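Unit 7: The Guest Verse in Recorded Pop and Rap

Handout to accompany the lecture. Read before the listening session in April.

Terms

Lead artist: the performer under whose name the track is released and on whose account the streams are primarily reported.

Guest (or featured) artist: a performer who contributes a distinct section, usually a verse, and is named after "feat." or "with" in the title line.

Uncredited contributor: a performer whose voice is audible but whose name is absent from the title line. The name may still appear in the full credits.

Remix feature: a guest section added to a track that has already been released without it. The lead vocal is usually left alone, and one of the original verses is cut to make room.

These terms describe billing. They say little about who wrote the words. A guest may write the whole verse, part of it, or none of it, and the songwriting split is settled in a separate document from the performance fee.

Placement of the verse

Most guest verses sit in one of two positions. In the first, the guest enters after the second chorus, where a bridge would otherwise go. The listener has heard the hook twice and the new voice supplies contrast. In the second, the guest opens the track. This is common on remixes, where the guest's name is the main news.

Length is normally counted in bars. The 16-bar verse was standard for a long time and is still the default in contracts that specify length at all. Eight and 12 bars are now frequent on singles aimed at short playlists. Students should count bars from the first downbeat under the voice, and leave out any pickup phrase or ad-lib before it.

Worked case: "Kumano"

The track used in the lecture is "Kumano" by I-seul Nam, featuring Hashini Bepari, released on the Garrido label. The first version had no guest. Bepari's verse was recorded remotely and added for the second version.

Three points from the case:

The lead vocal is in a narrow range and stays behind the beat. Bepari raps ahead of the beat for the first eight bars, then settles. The change in timing does more to mark her entry than the change in voice.

The subject shifts. Nam's verses address a former partner without detail. Bepari names a street, a lease and a lawyer. Reviewers treated these lines as autobiographical, and most of the press coverage of the second version quoted only them.

The chorus after the guest verse is doubled. On the first version it was single. The doubling restores the lead artist's position before the outro.

Personal content and press reading

A verse written in the first person is not evidence of fact. In class we separate the speaker in the lyric from the performer, and the performer from the statements made in interviews. Entertainment coverage often merges all three. When a lead artist praises a guest for "opening up," that remark belongs to the promotion of the single and should be cited as such.

Na-rae Yeo's reading (in the course pack) proposes a scale running from generic to identifiable. A line is generic if it could be sung by another artist with no change of meaning. It is identifiable if a listener who follows the news could attach it to a known event. Most verses that the press calls personal contain one or two identifiable lines surrounded by generic ones. Yeo's point is that the identifiable lines tend to fall at the end of a phrase – where they are easiest to clip.
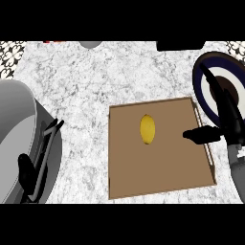 Fees and clearances

A guest is paid in one of the following ways: a flat fee, a share of the master income, a returned feature on the guest's own record, or a mix of these. Returned features are rarely written down in full. Byung-chul Byun's interview with two managers, also in the course pack, covers a case in which the return was never delivered and the parties settled.

Before release, the lead artist's label obtains a clearance from the guest's label. The clearance normally fixes the billing, the size of the name in artwork, whether the guest must appear in a video, and whether the track may be issued as a single. A track can be cleared for an album and refused as a single.

Assignment

Choose a released track with one guest verse. Submit 2 pages covering:

1. Billing as it appears in the title line and in the full credits.
2. Position and length of the verse in bars, with start time.
3. One identifiable line, if there is one, with the press source that identified it.
4. One change in the backing track during the guest verse.

Do not use "Kumano" or any track discussed by Gyu-bin Gil in the seminar. The assignment carries 60 points. Late work is capped at 59.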